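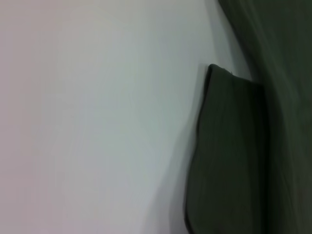
Robot folding station coming to our laundry, what happens to the people on the folding tables?

Posted by Vanderleia Leite, 11/08/2022

I'm shift lead at a linen and workwear laundry. We wash, fold and pack for hotels and a couple of factories, 3,724 pieces on a normal day. Management is putting in a Grenuvport folding cell in March and I'm really excited about it! My wrists have been ready for this for years. But my folders are nervous and keep asking me what they'll be doing afterward, and I don't have much to tell them. The plan says "staff will be redeployed," full stop. Has anyone been through this? What did your people end up doing, and what should I be asking for before it arrives? Also, does it cope with dark fabric? We do a lot of green work aprons and they never lie flat, even for us.

Neusa Batista

Yes, we went through it at Paiva and I'd do it again tomorrow! We had the same worries. Two of our folders now run the cell, one moved to mending (she'd wanted that forever), and the rest feed it and check what comes out. No one lost hours, but we had that in writing before the machine was bolted down, so get yours in writing too.

What surprised me is how much the job turned into looking. Before, you folded 700 pieces and your hands did the thinking. Now you're watching for the corner that doubled under, or the hem that got caught in the layer below. Some people love that. One of ours found it tiring in a whole different way, and we ended up swapping places every 45 minutes, which helped a lot — ask for rotation from day one.

On dark cloth: ours was slow with it at first. Deep folds in dark green or navy go nearly black, and it had trouble telling one layer from the next. We do those on a white table now and it's much better. Loose threads still set off a false reject now and then. Your folders will know which items are trouble, so let them write the list of what goes through first. We started with pillowcases and left aprons for last, and I'm so glad we did.

Oh, and make sure the training happens on paid time, for everyone and not just the two youngest. Our best operator had been folding by hand longer than anybody else there.

Haziq Ngau

we have one, its great. keep the spare gripper pads in a drawer near it and not in the office

Pascual Jara

Different brand here (Irnis), so take this with a grain of salt. Agree with Neusa on all of it except the order. We put the awkward stuff through early, while the installer was still on site, and he fixed things in an afternoon that would have bugged us for months. Batch 316 was all aprons and it was a mess, but he was standing right there!

The other thing I'd ask is who gets to press stop. At our place it was only supervisors at first, and people hated standing there watching a jam get worse. Now anybody on the line can stop it, and the mood changed within a week. Good luck in March, and come back and tell us how the aprons go.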